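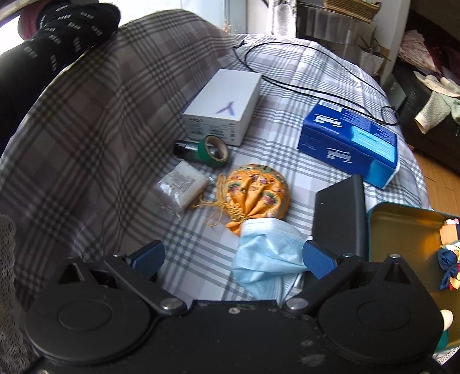 TEMENT, January

Ivier Motors has a new deal on used cars, and the flyer makes it sound like you would be silly to stay home. Put 987 dollars down, drive away the same afternoon, first service free. We read the small print twice before we wrote this, and we'd suggest you do the same before you go anywhere near the lot on Rostami Road.

Start with the free service. It covers an oil change and a "visual check," and it has to be booked within 1,000 miles of the sale. Miss that and you pay full price. Brake pads, wiper blades and filters are extra from day one. An oil change is a nice thing to get, but it shouldn't decide which car you buy.

Then there is the Zirus plan, an extended warranty that the dealer adds to the paperwork unless you ask for it to come off. It costs 1,930 dollars if you take it with the loan, and you pay interest on it for as long as the loan runs. The brochure lists 20 covered parts. The clutch isn't one of them. Neither is the air conditioning, or anything the company decides is "wear related" — a phrase it never defines. Maybe somebody comes out ahead on this plan. We would like to see the numbers, and when we asked for them we were sent another brochure.

The cars themselves may be perfectly good. A couple of readers told us they were happy with theirs, and one got the price lowered just by asking what the dealer fee was for. (The answer was "processing.") The same reader said the salesman got a lot less chatty once the word "mechanic" came up. Make of that what you like.

If you do go, ask for the full price with everything in it, on paper, and take it home. Have your own shop look at the car before you sign. Check the rate at your bank or credit union first, so you know what the dealer's rate is up against. And if you are told the offer ends at 6 p.m., remember that last fall's offer was ending too, with the same 987 dollars down and a different color flyer.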